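How to Check a Field for Old Earthworks Using Public Elevation Maps

Posted 5/16/18

Most low mounds and filled ditches can't be seen from the road, and many can't be seen while you are standing on them. Plowing flattens them a little every year. A bare-earth elevation map will often show a rise of less than a foot, and for many counties the data is free to download. The steps below use the Hebden tract, a river terrace we walked in February, as the working case.

Step 1. Find the tile. Go to your state's elevation data page and zoom to the property. Note the tile number. The Hebden tract is on tile 231, with a small corner on the next tile east. Download both if your site touches an edge.

Step 2. Choose the bare-earth version. The other version includes trees and roofs and will hide what you are looking for.

Step 3. Make a hillshade. Any free mapping program has this tool. Set the sun angle low, to 9 degrees, and the vertical exaggeration to 2.

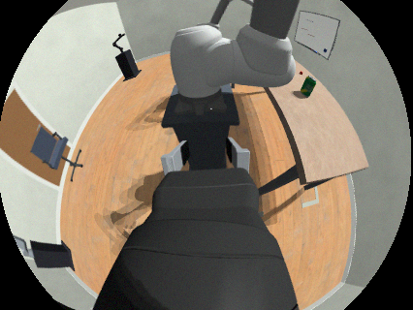
Why use such a low sun angle?
A low light throws long shadows, so a very slight rise stands out. At the usual default setting, a worn-down mound looks the same as the flat ground next to it.

Step 4. Run the hillshade again from another direction. A bank that lines up with the light will disappear. We start at 315 degrees and then do a second one at 45.

Step 5. Mark anything that looks too regular. Circles, straight banks and square corners are worth a closer look. At Hebden there was an oval rise around 284 feet long, set back from the old river channel.

Step 6. Rule out recent causes. Compare your marks with old aerial photos, soil maps and county road maps.

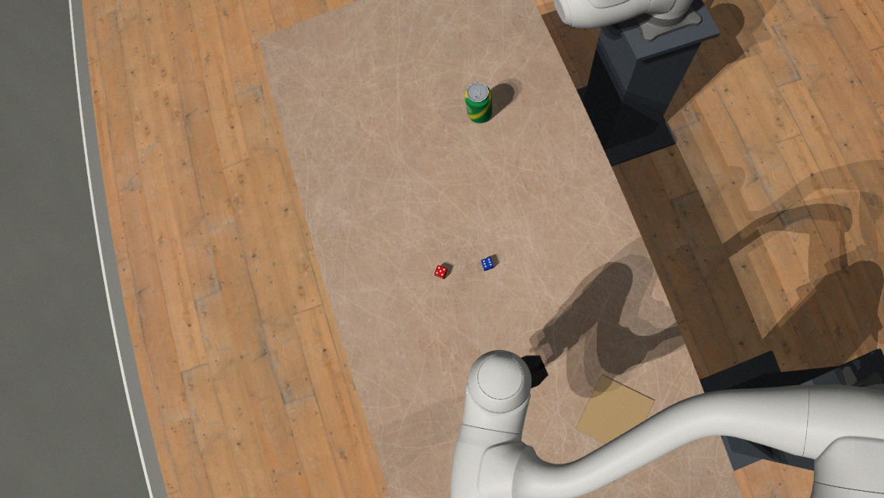 Farm terraces, stock ponds, logging roads and spoil piles from dredging account for most of what people find. The bank on the Dekus side of the creek looked very promising until we found it on a railroad survey as the Brarkero spur.

Step 7. Get permission before you visit. Ask the landowner in writing and bring a copy with you. Do not dig, and leave any pottery or stone where it is. Take notes on where you saw it.

Step 8. Report it. Send the tile number, the hillshades and your location notes to the state site file office. They will tell you if the site is already recorded. Ours was, under the name Renum, but the boundary on file stopped short of the oval. The office has a separate form for boundary changes, and it asks for the same maps.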